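Altby Publishes Findings on Gripper Release Fault in Two-Arm Tabletop Cells

Software update and free cable inspection offered to all sites

TOSADPORT, 3/17/26 - Altby today released its full findings on a fault that caused robot arms in its Durnholm tabletop program to let go of objects without being told to. No one was hurt. The cause is known, the fix is ready, and we are delighted to be able to share the whole story with the teams who helped us find it.

The fault first showed up at our Tosadport lab during an art supplies task, in which two arms facing each other across a table handle paint bottles and brushes. An arm would lift a bottle, start to move it, and open its fingers partway along. The arm itself carried on as if it still had hold of the bottle. Over 800 test runs, the early release happened 18 times, always with the arm extended and never with it folded back near its base.
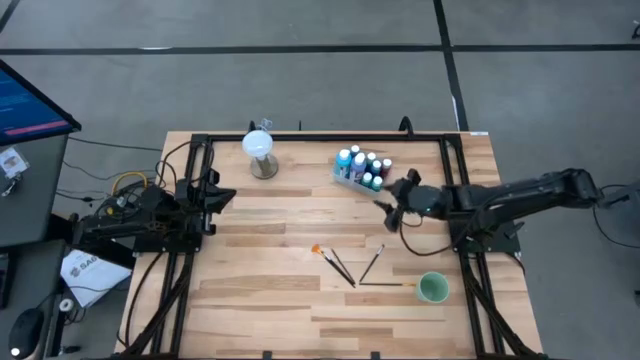 That pattern gave our engineers their first real lead. When an arm reaches far out, the cable that carries gripper signals is pulled tighter at the base. On the affected units, the tension was enough to break the connection for a moment. The controller read the gap as a fresh start and sent the gripper to its default position, and the default position was open.

So there were two problems, one in the cable routing and one in the software, and we have dealt with both. With the Ilie 2.3 update, a gripper that loses its signal keeps its last grip force and the arm stops where it is. An operator must then clear the alert by hand before work can go on. The hardware change is a longer cable loop with a clip at the base, and it takes one small screwdriver to fit.

We also want to be open about a mistake of our own. The first few drops were logged as poor grasps, and the task was simply run again. Our logs now record a lost signal as its own kind of event, and any drop from above the tabletop is reviewed before the next run starts.

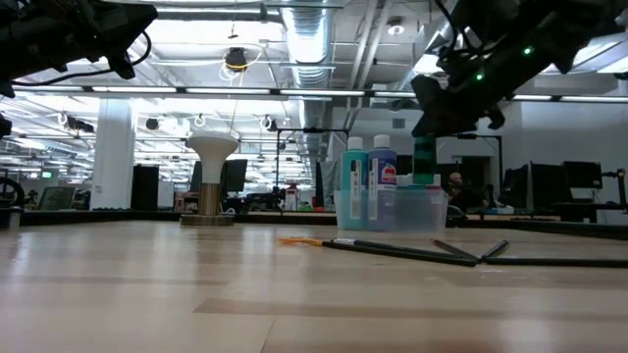

After both changes were in place, the team ran the same task another 253 times with no early releases. We are very happy with that result (and so are the people who had been mopping up paint!), but testing goes on with heavier items and longer shifts.

The update applies to all 230 arms now in service. Sites should install Ilie 2.3 before their next session and keep hands out of the work area whenever an arm is powered, including when it looks idle. Until the new clip is fitted, please limit loads to unbreakable items and avoid full reach.

Clip kits will ship from Durnholm through the end of March at no charge. Sites that would like a cable inspection can request one through their usual support contact. The full report, with test logs and wiring drawings, is available from the Altby press office in Tosadport.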